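Search this site
Sun 12 February
By Imelda Layug
2 min read

Duvidero 2 is out, and I've been poking at it all weekend!

If you missed the first one back in October, Duvidero is the planner from the small team at Zonarport that decides which hand does what on a two-armed robot. You give it a goal, it splits the job between left and right, and it tries to keep the arms out of each other's way while they both get on with it. The old version was clever but slow. It would plan the left arm, then plan the right arm around it, and if the second plan failed it threw everything out and started over (I watched it do this for most of an afternoon once, and I still hold a small grudge).

The new version plans both arms together. Zonarport says the average planning time on its own test set of 500 two-handed tasks has dropped to 263 milliseconds, down from 446. I can't check that at home, but the simulator demo does feel a lot snappier.

What I like more is how it treats things that bend. A plank is easy, because it stays the shape it is. A strap isn't, and the first release more or less pretended that anything in a hand was stiff. Now you can mark an object as floppy and the planner keeps a loose bubble of space under it, so the other arm doesn't go swinging through.

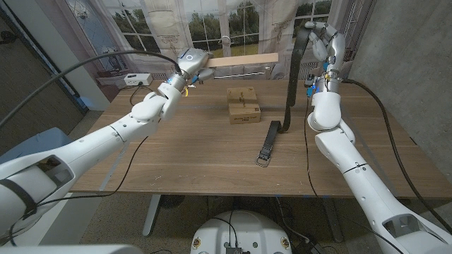
A plank in the left hand and a strap in the right, with two boxes stacked between them.

The bubble is pretty crude for now – it's a fat cylinder that hangs straight down from the grip, and it makes the planner shy about tight spaces. Vávra, the collision checker underneath, is getting a proper rope model later, but there's no date for it yet.

The other big change is in the finger code. Opening and closing used to be a separate step tacked on at the end of each move, so you'd get that awkward little pause.
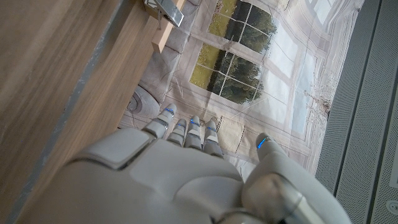

Now the fingers are part of the same plan as the arm, and the thumb gets its own settings, which I've wanted forever. You can ask for a flat hand on the way in and a curl only at the last moment, all in one line of the task file. Old task files need a quick conversion first, and the script for that choked on two of mine, so back yours up!

Duvidero 2 is free for labs and hobbyists. Companies pay $2,000 a year, and that includes the Ello viewer for stepping through plans before you run them.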